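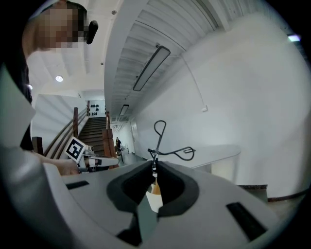

Staircase with dark brown treads and wooden handrail, Drultent Room.

Skovalon Free-Form Table
Reference 824
Available with the Drultent Room or for separate loan within the building

The Skovalon is a low-maintenance table with a curved white top and a smooth, rounded outline. It is intended for small displays, reception use and informal meetings. As the top has no straight side, it may be approached from any direction and need not be set square to a wall.

Specification
Length at widest point: 2,000 mm
Weight: 43 kg
Colour: white
Finish: smooth, wipe-clean
Supplier: Kołodziej
Assembly: supplied assembled

Use with the room
The table is normally placed in front of the curved white wall. Hirers may move it within the room, provided that the door and the foot of the staircase remain clear. It must be lifted by two persons and must not be dragged across the floor. The table may not be taken up or down the stairs.

Small items such as plants, boxes and framed pictures may be left on the top for the length of the booking. Plant pots must stand on a saucer or mat if they are to be watered in place. Adhesive tape, pins and clamps are not permitted.
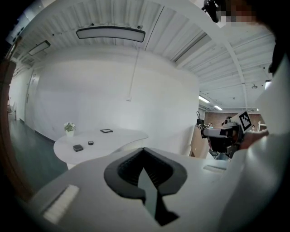

Lighting over the table is provided by the ceiling fittings, which include a long pendant with a white diffuser. Replacement lamps are rated at 4,000 K, and hirers who require a warmer light are asked to bring free-standing lamps. Nothing may be hung from the ceiling beams or fixed to the conduit on the wall.

Care
Wipe with a soft damp cloth and dry at once. Scouring powder and solvent cleaners will dull the surface. Marks that do not lift with water should be reported and left untreated.

Related items
Okura stacking chair, white
Okura side table, round
Kołodziej protective cover for reference 824

Booking
Requests should state the reference number, the date required and whether the room is also to be reserved. They should be addressed to Aicha Ghoneim, Rooms and Equipment. Loan terms were last revised on March 1, 2021 and apply to all bookings of this item.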